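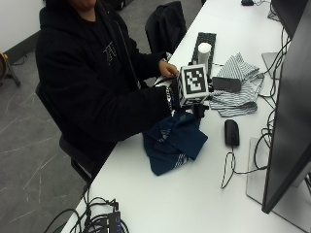
Game 2 of the Flundum campaign used the revised supply rules. Salgado (my dwarfs) attacked along the river road, and Natália Rocha defended with the Brorell cavalry. We played 400 points a side, on the short table, with random weather switched off.

The old rule charged one supply per unit per turn. Large blocks and small scouting parties cost the same, so everyone brought large blocks. The new rule charges by base width. My list came to 17 supply and Natália's to 34, mostly horses. She had to take the mill by turn three or start losing models, and she took it at the end of turn two.

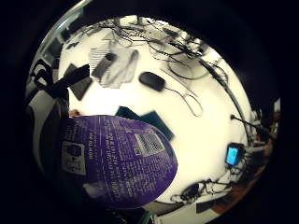 Supply now needs its own reference card. The draft ran to both sides of a sheet, and Rhodri Prydderch asked for something that fits beside the dice tray. Small type is fine if the layout holds up. The purple wrapper gets several columns of small white text onto crumpled plastic, with room left for a label and a QR code, so one side of a card should be enough. I'll put the movement costs in the left column and the attrition table in the right.

Attrition itself worked. Units out of supply test at the start of the turn, before charges are declared. We tried it after charges first and had to rewind a combat – don't do that.

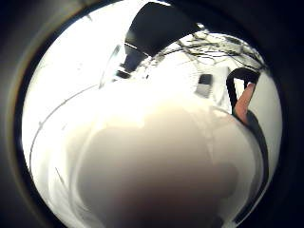 *Close up, mostly white.*

Scouts are still too cheap. A single Flikel scout can sit on a crossroads and cut the supply line of a whole wing, and the only answer is to send cavalry back for it. Natália did this twice and lost a turn each time.
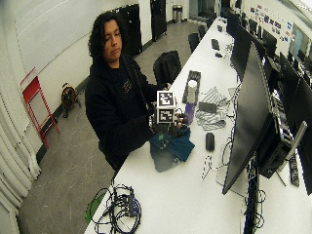 ## Changes for game three

- Scouts cut a line only if they did not move that turn.
- The mill produces supply from the turn after it is captured.
- Wagons may be shot at, with the usual cover penalty.

Rhodri plays the winner in January. He has not picked an army.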